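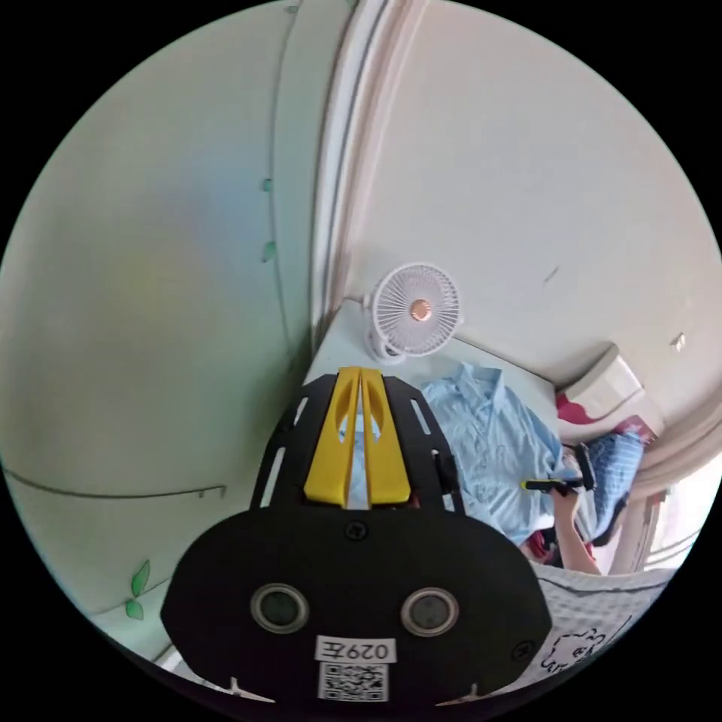
Page last changed: 8 Sep 2018

Chapter 3
Gathering Examples

I learned most of what's in this chapter by doing it badly. My first set of examples had 1,648 recordings in it, and I was so proud of that number that I put it on a slide. Then Renata Sosa, who had the desk across from mine at Patell, asked me how many different shirts were in there. The answer was two. Both were mine, and both were grey!

So before we get to any maths (there's plenty in Chapter 4, don't worry), I want to talk about where examples come from, because a learning system can only pick up what somebody bothered to show it. If every shirt you show it is grey and lying flat under the same lamp, you've taught it about grey shirts under that lamp. Hand it a crumpled blue one with a collar and you may as well have handed it an octopus.

3.1 Showing with your hands

There are a few ways to show a machine how to do a job. You can drive the robot itself with a joystick or a second arm, which works but is slow going, and you need a robot for every person doing the showing. You can film somebody's bare hands, which is cheap, but then you're stuck working out how ten fingers turn into two. Or you can give a person a hand-held gripper with the same sort of jaws the robot will use, and let them get on with it. I'm fondest of the third way, and it's the one we'll follow through most of this book.

What I like about it is that you can take the tool to where the jobs are. A desk by a bedroom window will do nicely. You want the fan standing at the back, the bright daylight coming in on one side, the desk mat with a cartoon animal on it, the odd bit of checked cloth that has nothing to do with the task. I used to clear all that sort of thing away before I started. These days I leave it, and I'd ask you to leave it too.

One small habit to get into early: label your tools, and write the label down with every recording. If you're working with a pair, mark left and right on the housing where you can read it without turning the thing over. At Kotard we once had 141 recordings where the left and right tools had been swapped, and it took us until March to work out why the system kept reaching across itself. A sticker and a line in the notebook would have saved us the lot.

3.2 What counts as one example?

This sounds like a silly question until you have to answer it. Say the job is folding a shirt. Does the example start when the gripper first moves, or when it touches the cloth? If you drop a sleeve and pick it up again, is that one example with a mistake in it, or two?

My own rule is to start with the gripper still and away from the cloth, and to stop once it's still again and the shirt has been let go. I keep the dropped sleeves, as long as the person goes on and finishes the job. A system that has only ever seen perfect folding has no idea what to do when a sleeve slips, and sleeves slip all the time. Renata disagrees with me on this – she keeps them in a separate pile and mixes them in later – and her results are as good as mine, so pick whichever suits you and stick to it for the whole set.

Whatever rule you choose, write it on paper before the first recording. If you change it halfway, change the name of the set as well.

3.3 Mixing things up on purpose

Left to ourselves, we all repeat ourselves. I put a shirt down collar to the left every single time and didn't know it until I watched my recordings one after another. Sydorenko's method, which we'll use in the exercises, is to decide the starting layout before you sit down. Write a stack of cards (garment, which way the collar points, how rumpled, blind up or down), shuffle them, and do what the top card says even when it's a nuisance. Especially when it says to move the desk things about.

You don't have to vary everything at once. In the Oltden set, which comes with this book, the colour of the cloth and the light change often, and the task stays the same throughout. Have a look through a few of its recordings before you go on to 3.4, and jot down anything that never seems to change.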